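Subject: Re: [sirthorpe-folk] Second-hand twelve-string, is it worth it?
Date: 27/06/2020

> I've been offered a Ghumman twelve-string by a chap in Trekholm. It's
> been under a bed for years and the action is high enough to post
> letters through. He wants 50 quid. I mostly play slow airs and a bit of
> accompaniment. Am I mad? And can I put ordinary light strings on it?

Not mad, no, though you'll spend half of your playing life tuning it and the other half playing it out of tune. I had one for eight years and was very fond of it, particularly after I'd sold it.

Before you hand over the money, sight along the neck from the headstock end. A bit of bow is fine and the truss rod will deal with it. If the top has bellied up behind the bridge, or you can slide a bit of card under the bridge's back edge, walk away, however nice the case is.

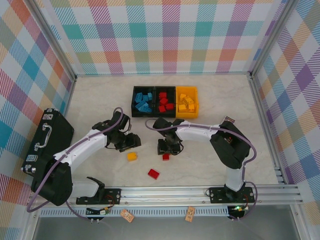

As for strings, yes, go light, and tune the whole thing down a tone with a capo at the second fret when you need to be in company. I used Statell lights on mine. They sounded a little thin for the first evening and lovely for the next 3 weeks, by which time one of the octave Gs had always gone. Buy spares of that one. Buy more than you think.

Slow airs do work on it, but leave room. Everything rings into everything else, and a tune that sits nicely on six strings can turn into a shed full of bells. I'd drop most of the bass notes and let the melody do the talking.

If the session is back on in September, bring it along and we'll all pretend to help you tune it. I still have a spare nut blank somewhere, probably in the tin with the dead tuners.

--
sirthorpe-folk: tunes, sessions, things for sale
To leave the list, send a blank message with "leave" as the subject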